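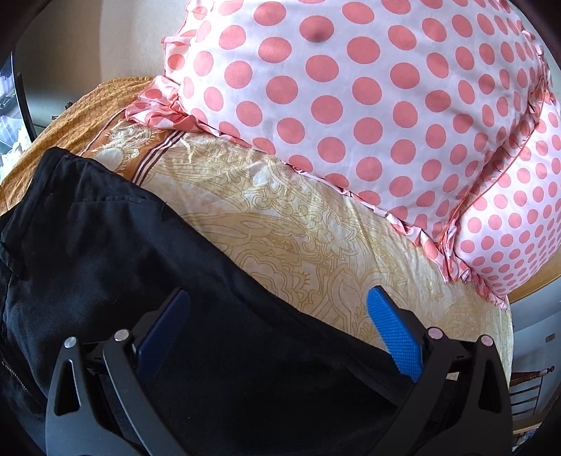 12. Juli 2023

So, kurz zwischen zwei Waschmaschinen. Heute Schlafzimmer. Endlich. Stand seit Wochen auf der Liste und im August kommt Besuch, also los.

Erst mal alles vom Kleiderschrank aufs Bett. Schwarz, schwarz, schwarz. Was besitze ich eigentlich sonst noch? Zwei Strickjacken sind in den Sack gewandert, die von Koskela bleibt, auch wenn der Ärmel zieht. Mal sehen ob ich den noch hinkriege.

Dann die Bettwäsche. Die Punktekissen mit den Rüschen passen überhaupt nicht zum gelben Blumenlaken, weiß ich selber. Mir egal. Lachsrosa Punkte und senfgelbe Ranken, das guckt morgens wenigstens freundlich zurück. Rüschen bügeln tu ich nicht mehr, hab ich einmal gemacht, nie wieder. Feucht glattziehen, aufhängen, fertig.

Auf einem der Punkte ist übrigens ein kleiner dunklerer Fleck. Gallseife probier ich noch, ansonsten kommt die Seite halt nach unten.

Bei Dirkitz hatte ich neue Bezüge im Warenkorb, uni, ganz vernünftig, 34 Euro das Stück. Wieder rausgeschmissen. Für das Geld lieber die Kisten fürs Untersbett, die gibts bei Jovgate und da passt die ganze Winterwäsche rein. Hab ausgemessen, 200 lang ist das Bett, also gehen die längs nebeneinnander.

Noch offen:
Socken (eigenes Thema)
Schublade links, klemmt
Vorhänge kürzen
Sack wegbringen, nach Rarnberg, die nehmen auch Einzelteile

Maschine piept. Bis später, die Schublade zeig ich euch wenn sie wieder zugeht.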